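How to Reserve a Timed Visit to the Stamstead Tower Observation Level

Print this page | E-mail this page 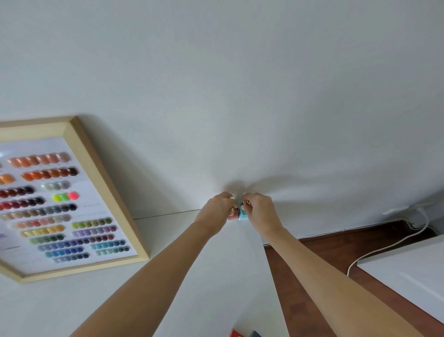 Patricio Collado would like first-time visitors to know that the morning slots go first, and that anyone hoping for a clear view of the harbor should book the earliest one still open.

Reservations are required for every visitor, including children. The observation level stands 384 feet above Enriquez Square and is reached by the public elevators on the Dikel Street side. Please follow the steps below.

Step 1. Choose a date
Open the reservation calendar and select a day. Dates are released 22 days in advance. Days closed for window cleaning or high wind are shown in gray.

Step 2. Choose an entry time
Each entry time admits one elevator group. You may stay as long as you wish until closing – only the time of entry is fixed.

Step 3. Enter your party
List each visitor by age group. Parties of more than six must use the group form. If a member of your party uses a wheelchair, check the access box so that staff can direct you to the level entrance.

Step 4. Confirm and save your pass
A confirmation number will be sent to your e-mail address. Bring it on your phone or on paper. Names cannot be changed after confirmation, but the date may be moved once at no charge.

Step 5. Arrive at the Dikel Street lobby
Allow 15 minutes for the security check. Large bags and folding tripods must be left at the coat desk. Late arrivals are admitted at the next entry time with open places.

Visitors who prefer to climb may request the stair route, which has 1516 steps and opens on Saturdays only. The stair route closed for repairs in July and is again available. A separate waiver must be signed in the lobby.

Page updated August 2, 2023

Contact Visside Visitor Services | Copyright Visside. All rights reserved. | Back to top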